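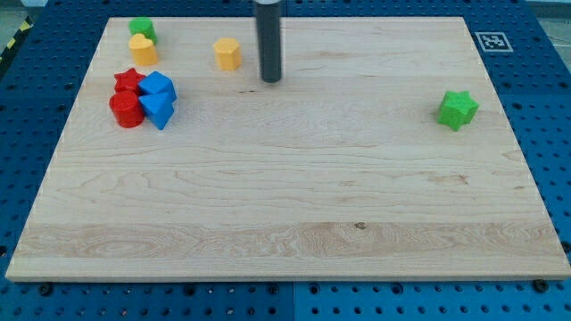 ## Bench notes: small arm, maple board, toy blocks

Collected from the shared workshop build, February. Table is perforated, board is pale maple, rod-type tool pointing straight down. Most of this applies to any light pick-and-place rig on a grid of holes.

### Board

- Let a new board sit in the room for 12 days before you flatten it. Ours went down after 2 and lifted at one corner.
- Check for cup with a straightedge across the grain, then along it. Anything you can slide a sheet of printer paper under will show up later as a height error at the tool.
- Sand to 300 and stop. Finer than that and light blocks skate when the tool touches them off-centre.
- Wipe-on finish, matte, two thin coats, both faces. Finishing only the top face is how you get cup.
- Strong figure in the wood confuses colour thresholding if you set it too loosely. Amber streaks sit close to yellow in hue, so threshold on saturation first and hue second. Put the wildest grain at the front edge and work towards the back.
- Small knots are harmless. Fill them only if they are open.

### Fixing to the table

- Use bolt heads against the front edge as stops, one near each corner. The board can then be lifted out for cleaning and pushed back to the same line.
- Do not drill through the board. Every hole is a place for a small block to catch.
- If the table is made of separate panels, run a fingernail over the seam before setting up. A step there rocks the board. Shim under the low panel, never under the board itself.
- Vacuum the table holes before refitting. Sawdust packs into the threads and you will blame the bolt.
- Hazard tape on the table edge lifts in a warm shed. Degrease with metho, press down with a roller, leave overnight.

### Marker

- Keep the fiducial on the table, off the board. The table is the reference; the board gets sanded, flipped and replaced.
- Print black on matte white stock. Gloss laminate throws a highlight across the black border at certain lamp angles and detection drops out.
- Leave a white margin outside the border. Trimming hard up to the black is the most common fault we see.
- Measure the printed square with calipers and enter that figure. Printers scale, even when told not to.

### Tool height

1. Jog to the back of the board, well clear of any blocks.
2. Lower in coarse steps until the tip is a finger's width off the wood.
3. Slide a 2 mm feeler stack under the tip and lower in fine steps until it drags.
4. Record the height. Repeat at 7 points, including all four corners.
5. Fit a plane to the readings. If one point is well off the plane, check for grit under the board before touching the software.

Reiko Shibata's habit is to do this again after lunch if the roller door has been open. Her log shows the board moves more than the arm does.

### Blocks

- Mixed shapes are more useful than a bag of cubes. Stars and hearts expose bad orientation estimates that a cylinder will hide completely.
- Start with one block standing alone, such as the green star on the right, and get that reliable before trying a group.
- A tight cluster is a separate problem. With two reds side by side and two blues leaning on each other, colour segmentation returns one red blob and one blue blob. Split on the top faces, or nudge the group apart first.
- Wash blocks in warm water with a drop of detergent. Finger grease changes the highlights on glossy colours.
- Avoid a block colour close to the table colour near the board edges -- blue on blue costs you the outline.

### Lighting

Even and bright beats strong and directional. Two diffused lamps, one each side, gave soft shadows that the segmentation ignored. With a single lamp, the shadow beside a tall block was sometimes picked up as part of it.

### Parts

Clilter cable clips are fine on the arm but crack if reused. The Tenik driver needs its fan clear of the table skirt. Iwasaki and Urkine bolts are both M6 on paper; the Urkine heads are taller, so keep one brand per board edge.

Still to sort: a dust cover that clears the tool mount.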